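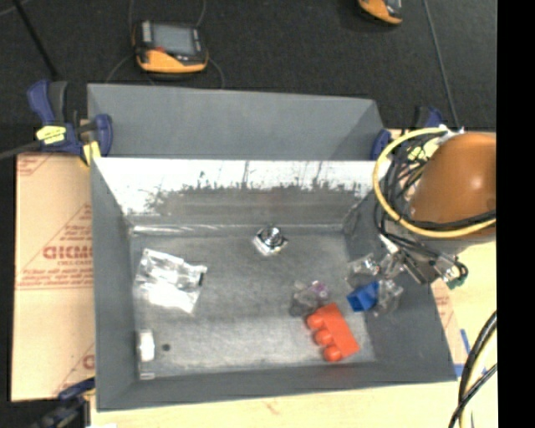
Gray metal bin on the tabletop, with small items and a clear plastic bag on the floor of it.

Residency diary, Prollska House
January 22, 2026

The morning was given to the reading room. The Kaczmarczyk papers have now been moved out of the corridor cabinets and onto the long shelves, and the residents may consult them between breakfast and the midday meal. Ms. Hubmann has asked that pencils only be used. I was issued two, both short, and a pad of lined paper with the name of the house printed at the top.

I continued with the letters from the Zomport years. The writer was employed as clerk to the ferry landing, and his duties appear to have left him a good deal of time for correspondence. He writes to his sister every week in the cold season and hardly at all in summer. The letters are chiefly about money, the state of the road, and a dispute with a neighbor over a drainage ditch, which by my reading has now gone on for eight years without any change in the position of either party. The ditch itself is never described. I had hoped to find the survey he mentions in the spring letters, but the folder where it should be contains only receipts for lamp oil and one for a pair of boots.

A correction to my entry on the handwriting: the second hand in the margins is the sister's. She evidently sent some of the letters back with remarks. Her remarks are brief and for the most part concern spelling.

Mr. Aliyu joined the midday meal and spoke with the residents regarding the spring publication. The house will print 800 copies, as it did for the previous volume, and each contributor is to receive a small number of these at no charge. Essays are to be kept within the agreed length. He was asked whether footnotes would be included in that length and replied that they would. There was some discussion of this. It was agreed that the matter would be raised again when drafts are in hand, and that until then the rule stands as written.

Soup was served, followed by baked fish and potatoes. The bread came from Randus again and is much better than what we had in the first week of January.

In the afternoon I walked to the old landing. The path along the water is open as far as the second gate, and beyond that it has been closed on account of fallen branches. I met one other walker, who wished me a good afternoon and asked whether I was from the house. The landing has little left to show. There are stone steps and an iron ring, and on the far side a row of poplars which may or may not be the row he complains of in the letters as blocking his light. I stood there long enough to become cold and made a sketch of the steps, which did not come out well. The proportions are wrong on the left side. I shall try it again on a brighter day — the light was already going by the time I had my gloves off.

On returning I found that the heating in the east rooms had been restored. A notice to this effect had been placed under each door. Residents are requested to leave the lower valve alone and to report any noise in the pipes to the office.

From tea until supper I worked on the second section of the essay. Progress was moderate. The opening paragraph has been cut, and the passage on ferry tolls now stands first, where I believe it does more good. The argument about the sister remains unsettled. I had intended to treat her as a reader only, yet the margins give her a larger part, and it would be improper to leave them out merely to keep to my outline. I have written to the county office to inquire whether any of her own letters are held there. I do not expect a prompt reply.

Supper was quiet. Two residents were absent. Ms. Hubmann read aloud a short piece from the previous volume concerning the building of the church tower, and there was polite disagreement afterward as to whether the author had ever climbed it.

Matters to attend to: return the atlas to the reading room. Ask Mr. Aliyu for the style sheet. Request the folder following the lamp oil receipts, in case the survey was placed there by mistake. Post the card to my brother, which has been in my coat pocket since I arrived.

Lamp out at eleven. Rain against the window, and the pipes silent so far.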